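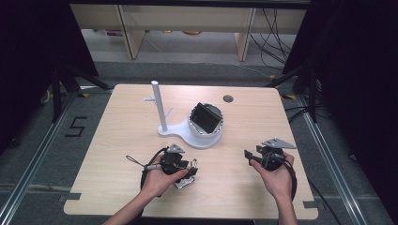

Last changed: November, 4:40 p.m.

Tobias Dvorak
Desk accessories again. I've been testing small stands for a shared worktable, and the white plastic one is the current candidate. Notes follow, mostly for Shadi Sayegh, who asked for them in writing.

Tobias Dvorak
Layout first. One upright pole on a flat, rounded base plate. Two short pegs, one each side, like a mug tree that stopped early. The base carries on to the right and becomes a round platform with an open-topped cup holder on it.

Tobias Dvorak
The pegs are for light things with a loop: key rings, lanyards, a thin cable coiled and tied. I hung 300 grams on one peg overnight and the pole didn't lean. I have no plans to go higher. The pegs are short and a wide handle walks off the end.

Tobias Dvorak
Tare weight of everything I'd like to keep off that table: 1,017 grams, measured on the kitchen scale. Most of it is chargers.

Tobias Dvorak
The cup holder is the useful part. A flat black slab goes in at a tilt and stays there. A pen does too, but it slides around the rim and ends up facing whoever sits opposite. Short pencils vanish.

Tobias Dvorak
Liner test: a strip of felt 40 mm wide, stuck around the inside of the holder. Less rattle, tighter fit. I took it out again after a week. It collects crumbs and you can't rinse it.

Tobias Dvorak
Comparison with the Bekska stand we had before. The Bekska was heavier and had four pegs. It also had a square foot with sharp corners that left marks in the tabletop. Pale wood shows everything. The rounded plate on this one has left none so far.

Tobias Dvorak
Placement. Middle of the table, in front of the grommet hole and a little to the left of it. The hole stays clear, so a cable can come up without crossing the base. With the stand pushed to the back I had to reach over my own work to get at the pegs, so it came forward again.

Tobias Dvorak
Shadi asks if it tips. Empty, with one peg loaded: no. With something tall in the cup holder and a firm knock from the side: the holder end lifts, then settles. A square of non-slip mat under the plate fixes it. Cut the mat 13 mm smaller than the plate all round or it shows.

Tobias Dvorak
Cleaning: damp cloth, dish soap. White plastic picks up gray smudges where the pole meets the base – an old toothbrush gets in there. Skip the melamine sponge. It dulled the finish on a Flukura tray I used to own.

Tobias Dvorak
Open item: a second stand for the other end of the table. Mestus makes one with the holder on the left. I'd like them mirrored. Shadi would like one stand and fewer chargers. Will post again when the left-hand one has been here for a while.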